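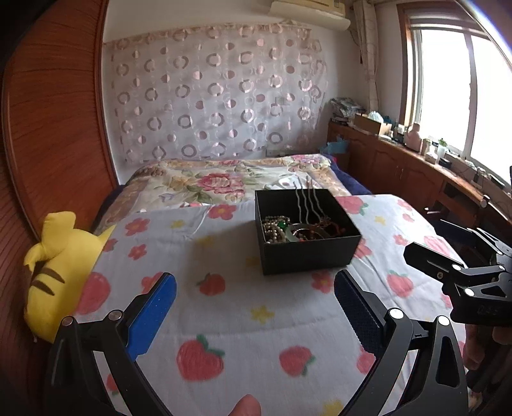 4. Sorting the open box

This section covers the small open box, the sort that has no lid and no compartments and ends up holding everything. It comes before section 5, which deals with the Josto drawer tray (part 318). You may find after working through it that you don't need the tray. We sell the tray and would still like you to check first.

Before you start

Work on a bed with the cover pulled flat. A table is often recommended, but beads bounce off tables. A printed cover has one drawback: small studs and loose beads are hard to spot among flowers and strawberries. Lay a plain pillowcase on top if you own anything smaller than a pea.

Allow 20 minutes. Earlier editions of this guide said five, and we have never met anyone who managed it with a real box.

You will need: the box, a soft dry cloth, two saucers and a blunt needle.

Caution: Keep small children and pets off the bed until step 8 is done. Beads and pins are easily swallowed.

4.1 Emptying

1. Set the box down in the middle of the bed, well away from the edges.

2. Take out long hairpins first, one at a time, straight up. Wavy pins catch on strung beads, and if you pull at an angle you will bring a necklace with you.

3. Lift out bangles next. Hold the box still with your other hand.

4. Slide your palm under the pearls and raise the whole coil together. Don't pick up one end and hope.

5. Leave the tangled necklace until last. With the other things gone, it is usually less tangled than it looked.

Caution: Do not tip the box out. We know this is how most people empty a box. It is also how translucent bangles get chipped, and some of them are glass or stone whatever the label said.

4.2 Untangling

6. Lay the necklace on the pillowcase and find the clasp. Open it. Nearly every set of instructions you will read starts with talcum powder or baby oil. We tried both on beaded strands and saw no benefit, and the oil marked the thread. Save powder for fine metal chain, if you must use it at all.

7. Loosen the knot from the middle with the blunt needle. If it tightens, stop and turn the whole thing over.

Note: A strand that shows bare thread between beads that used to touch has stretched. Put it in a saucer for restringing and don't wear it in the meantime.

4.3 Putting back

8. Wipe each piece and check the cover for strays.

9. Pearls go in first, coiled at one side of the box. Beaded necklaces go along the other side, clasps closed.

10. Put the bangle between them. It makes a fair divider and costs nothing, unlike the dividers in the Sundov catalogue.

11. Stand the hairpins up along the back, loops at the top. Some guides insist that pins should be kept flat in a case. We can't see why, provided the box stays where it is and nobody leans over it.
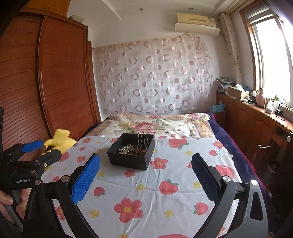
Pavithra Naidu, on the draft of this section: I'd argue with step 11. Mine stood up nicely for a week, then I reached across for an earring and had one in my wrist. I keep them in a glass now. And the bangle is no divider at all if you wear it every day, you just get the same heap by evening.

Both points are fair. If you wear the bangle daily, leave it out of the box and use a folded strip of card as the divider. If the box lives somewhere you reach across, lay the pins down or use the glass.

4.4 Do you need the tray?

Use the box for 2 weeks as it is. If the strands have stayed apart, skip section 5. If they have knotted again, the tray may help, though it won't do much for anyone who drops things in without looking. Measure the drawer before ordering. The tray can't be trimmed.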